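Manutenção periódica da célula bimanual Kidiria

O presente procedimento aplica-se à célula de dois braços instalada na unidade Florance e destina-se aos técnicos autorizados. A intervenção é efetuada a cada 3000 ciclos de preensão ou sempre que se registem falhas repetidas na recolha de objetos leves.

1. Preparação

Coloque os braços na posição de serviço e acione a paragem de emergência. Desligue a alimentação do controlador e aguarde 40 segundos antes de tocar nas garras.

2. Dedos, câmara e cablagem

Limpe o revestimento de borracha dos dedos com um pano sem pelos, ligeiramente humedecido. Não utilize solventes. Verifique o aperto da câmara de punho no respetivo suporte e confirme que o cabo acompanha o braço sem tensão.
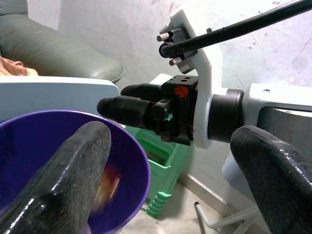 Substitua os dois dedos da mesma garra em simultâneo, ainda que apenas um apresente desgaste. O desgaste desigual altera o ponto de fecho e obriga a nova calibração.

3. Calibração

Restabeleça a alimentação e execute a rotina Rendonen em cada braço, com a garra vazia. São admitidos desvios até 8 décimas de milímetro. Acima deste valor, repita a rotina uma única vez; persistindo o desvio, contacte Aatos Huttunen.

4. Ensaio de recolha

Disponha papéis e embalagens amarrotados no centro da mesa e inicie o programa 31 a velocidade reduzida. 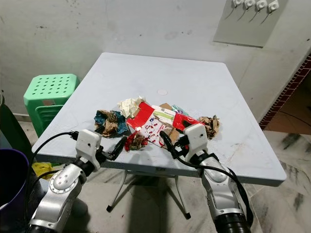

Ensaio de recolha com os dois braços sobre a mesa de trabalho.

Interrompa o ensaio se os braços se aproximarem em demasia. Os resultados são lançados no registo Ikonen e validados por Ulla Laitinen antes da reposição em serviço.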